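Mera opens its Lost Pocket Table in May, with 76 small things looking for their owners

The community house Mera is pleased to invite neighbors, former neighbors and anyone who has ever turned out a coat pocket and sighed to the first Lost Pocket Table, our new way of getting little found objects back to the people who miss them. Over the past 2 years our front desk has gathered 76 of them, and we have grown rather fond of the whole collection!

"People come in for an umbrella and never think to ask about a hair clip," says Fadwa Berrada, who runs the front desk. "But somebody chose that clip, and somebody may have looked for it for a week."

The finds will be set out in shallow, brightly colored boxes on our best plaid tablecloths, so that even the smallest visitors can see in. A pair of pink clips, a ball with a dimpled surface, a little bottle with Chinese characters on its cap and a green and white toy shaped like a spool share one of the lime-green boxes.
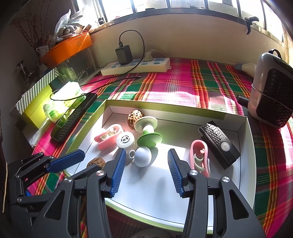 How to claim something

Come to the reading room at Mera any afternoon in May, have a good look, and tell Hooman Zamani or Dalia Abou Zeid which piece is yours. There is no form to fill in and no fee. If you live too far away to visit, write to us with as much as you remember, and we will gladly look through the boxes for you.

Whatever is left at the end of the month goes to the craft afternoons led by Taha Ashour, where the children already have plans for the buttons.

Press contact: Karim Abou Zeid, Mera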